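Write the Cable Rule Down
by Simin Bagheri

I have a soft spot for small rules, the kind that fit on a strip of tape.
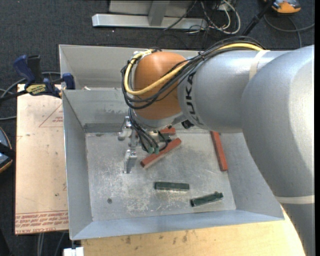
The big safety standards for robot cells are good and I will defend them to anyone. They tell you how to think about risk, where a person may stand, and what has to happen when the gate opens. But most of a working day in a picking lab happens underneath them, in the part that gets passed along by word of mouth. How much slack does a cable get at the wrist? Who moves the bin, and who checks it after it has been moved? When does a scratched floor become a different floor? I would love to see every lab that picks parts out of a bin write those answers down, and I think it would be more fun than people expect.

Start with cables, my favorite. An arm that turns at the wrist wants loops, and a gripper with sensors wants more of them. Too little slack and you pull a connector. Too much and the loops drop in front of the fingers, or lie across the very part you want to pick. At Drestenard, where I worked for 4 years, our rule was one sentence: before the first run, take the wrist slowly to both ends of its travel and watch the cables the whole way, with a hand on the stop. It took two minutes. We wrote it on the pendant after an afternoon I still think about, when a perfectly good program wound a perfectly good cable around itself and I stood there admiring the path planning.

Then the bin. A bin held down with a bar clamp is a fine thing, and I don't agree with the people who say a clamp has no place in a proper cell. Clamps are quick and cheap, and you can see at a glance whether one is there. What a clamp needs is a mark. Draw a line on the table where the bin sits and another on the bin where the jaw goes, and anybody can tell if it has crept. Csaba Pálfi, who runs trials at Widon, goes further and wants the clamp checked every 500 picks. I thought that was fussy until I tried it. The check takes less time than pouring coffee, and it catches the slow drift that you would otherwise blame on the camera calibration for a week (ask me how I know!).

Parts are where I get really excited. A handful of red and green blocks looks like the easiest job in the world, and then one of them ends up against a wall, another slides half under its neighbor, and suddenly you are asking what counts as a fair test. Can the operator reach in and straighten them? Does a block near the wall count as a miss if the fingers can't fit? I've read reports from two groups using nearly the same blocks and had no way to compare them, all for want of a paragraph on how the pile was made. My proposal is plain: tip the parts in from a cup, don't touch them, and record any layout you decide to throw out along with the reason. At Zamani they kept 512 layouts this way, the awkward ones included, and it made the best reading of any test record I've come across.

Wear deserves a line too. Metal floors get scratched, the scratches catch the light, and a vision system that was happy in March starts seeing edges that belong to nothing. I don't want anyone polishing a bin. A worn bin is closer to life. Just take a picture of it empty at the start of each set of trials and keep it with the results.

And the space around the cell! Cords on the floor, spare boards leaning about, the odd scrap that has dropped behind a wall of the bin. I'm no neat freak. But a cord within reach of a foot is within reach of a foot at the worst time, and the walk to the stop button should be clear even when the rest of the room is a happy mess. Pace it out once with your eyes on the robot. If you look down, something needs to move.

Some friends worry that all this will slow the work. My experience runs the other way. New people come up to speed faster when there is a page to read, and they argue with it, and the page gets better. The Wandus sheet began with six lines and now fills both sides, mostly in the handwriting of students who disagreed with me. Two of my own lines have been crossed out. They were right about one of them.

Comments

picktest_jo: We do the slow wrist check as well, but with the payload on. Loops hang differently when the gripper is carrying something.

Csaba Pálfi: For the record, I only check that often on aluminum tables. On wood I check more.

R. in maintenance: Please add "label both ends of every cable." Please.

oldgantry: Disagree on clamps. Bolt it down and be done.

Simin Bagheri: @oldgantry Come and move my bin between trials and we'll talk! @R., it's going on the sheet.

Contact the author | Copyright Simin Bagheri, all rights reserved | Back to top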